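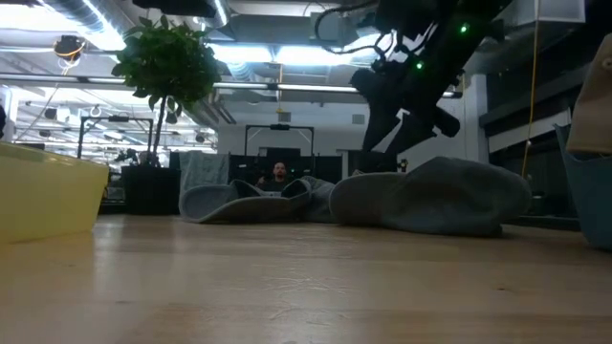

Re: High bays for the Gundley shed

On 23 May 2023 the shed working group wrote:
> We have a quote from Julano for replacing the old metal halides with
> LED high bays. 62 fittings, all Kakemine, all the same model. The rep
> says we'll get better light on the floor, no flicker, and the lot will
> pay for itself inside 4 years. Unless anyone objects we'd like to
> sign before the price changes.

I object, or at least I'd like some answers first.

Whose 4 years? The quote doesn't say how many hours a year they've assumed. If they've used 2000, fine, that's close to what we run. If they've used round-the-clock warehouse hours then the sum is useless to us. Could someone ask for the working and post it here? A one-line payback claim isn't working.

Same goes for "better light on the floor". Better than what? Our old lamps are well past their best and half the reflectors are filthy, so a torch on a stick would be an improvement. I'd want a proper lighting layout with lux levels at bench height, drawn for our ceiling and our grey walls. The one attached to the quote has a different roof height on it, which makes me think it came out of a drawer.

On flicker, every brochure says none. Ask for the driver test report. We have lathes in there and I'm not taking a rep's word for it.

The warranty also bothers me. It covers the fitting but I can't find a word about labour or hire of the lift. When the Bakhtiari floods in the yard failed, the replacement was free and getting it up the pole cost us $819. Nobody had budgeted for that.

Last thing, the price has been about to change since December. I'd let it.

Can we put up two or three sample fittings over the back benches for a month and take some readings? If Julano won't lend them, I'd like to know why. I'm happy to bring a meter.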